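Open Day at Arkgate: Frequently Asked Questions

When are the doors open?
From 10 a.m. until 4 p.m. The last group goes into the demonstration room at 3:15 p.m. and takes 19 people, so please be in the front hall a few minutes early if you want that one.

Do I need a ticket?
Yes. Tickets are free and are booked through the Arkgate visitor page. We have 442 places for the day. If you book and can't come, please cancel so the place goes back on the list.

Where do I go when I arrive?
Use the Mill Street entrance, not the loading gate. Felicidad Lacson's team is at the desk and will give you a badge with your group time on it.

What will I see in the demonstration room?
Two parts. First, Barrett Boateng shows the Ferusness simulator on the large screen, with a robot hand working at a virtual table. Then you move to the hardware bench, where the same kind of task is run on a real arm. Each part takes 20 minutes with questions.

What does the simulated hand do?
It works with everyday things on a tabletop: fruit, a cup, a toy block, a tray. The operator picks a target and the program plans the reach and the grasp. Visitors can ask for a different target between runs.
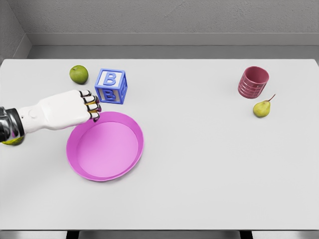

Ferusness simulator: the hand between the letter block and the pink tray.

Why use a simulator at all?
Speed, mostly. The team ran 2,000 grasp attempts in simulation before the first one on the bench. A bad grasp on the screen costs nothing — a bad one on the bench can mean an afternoon of repairs.

Can I try it myself?
Yes, on the simulator only. There are two visitor stations, and each turn lasts five minutes. The bench arm is run by staff.

Is it suitable for children?
Ages eight and up, with an adult. Dalia Paulauskas runs a shorter session at 11 a.m. for younger children in the front hall, with no booking needed.

Can I take pictures?
In the front hall and the demonstration room, yes. Please don't use flash near the bench. The Drukon workshop next door is closed to visitors.

Is the building accessible?
The ground floor is step-free. One visitor station has a low desk; ask for it when you check in.

Is there food?
Coffee and sandwiches are sold in the front hall until 2 p.m. No food or drink past the badge desk.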